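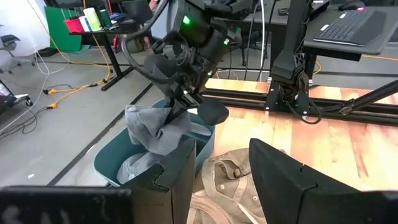 Pre-run checklist for the laundry arms, September version

I'm Efa, I do most of the running on this build, and I've typed up our checklist again with my comments left in. Hwa-young Ki went round with me on the first pass and Dean Gosling read it through afterward, so if an item sounds stricter than I usually am, blame Dean. Mark each line OK, FIX or N/A and put your initials next to it.

1. Rail and brackets
Bracket bolts tight by hand and then with the key – OK
Arm mounting plates clamped, no rocking when pushed – OK
Diagonal strut fixed at the rail – FIX, done same morning
Comment: the strut bolt had backed out a quarter turn. I could feel it when I leaned on the extrusion, which I shouldn't have been leaning on. It has a paint mark across the head now, so please look at the paint mark!

2. Cables on the arms
Loop at the wrist free through the full range – OK
No rubbing at the joints – OK
Nothing hanging where a gripper can catch it – see comment
Comment: I jogged every joint to its limit, slowly, with Hwa-young watching the cable and me watching Hwa-young. The wrist loop is big and floppy and I'd love it a bit shorter, but the last time we shortened it we lost the wrist rotation we need for folding, so it stays. Keep sleeves and straps away from the loops when you reach across.

3. Grippers
Finger screws tight – OK
Finger pads seated and not peeling – OK
Grip force on the Plodero profile, set to 31 – OK
Comment: 31 is plenty for shirts. Somebody had it up at 137 and it left a dent in a button, so I put it back and wrote the number on tape. If you want to try something else, go ahead, only tell me first and set it back when you're finished.

4. Floor
Extension cords off the walking route – FIX
Data cables grouped together – FIX
Chairs pushed in – OK
Comment: I say this every time. The yellow cords with the orange plugs run right across the concrete, and the white cables wander about next to them. I want a proper cord cover before the next open evening. Nigel Fairclough has offered to pick one up, and until then walk round the desk side and don't step over with a basket in your arms.

5. Basket and clothes
Basket on its usual spot – OK
Pockets emptied – OK
Drawstrings and long belts taken out – OK
Comment: stick with the teal one. Soft cotton is easiest, anything with buttons needs a slower approach, and please no scarves at all. A scarf went round a wrist joint in the spring and it took me almost an hour to get it out.

6. Stop button and power
Stop button tested from the operator chair – OK
Arms hold position on stop – OK
Supply cold to the touch after ten minutes idle – N/A, not tested
Comment: tested twice, once from rest and once mid-move with a T-shirt in the grip. Both fine. The cycle counter said 921 when I shut down, so the wrist joints get greased at the next check.

7. Side table and desk
Drinks with lids only – FIX
Keyboard reachable without leaning over the rail – OK
Comment: the little black table is a magnet for stuff. I don't mind tools on it, but I do mind open cups that close to a power strip.

Still open: 2 items, the cord cover and the table. I'll check both again before anyone runs the Zikasel folding routine.

Initials: EB, HK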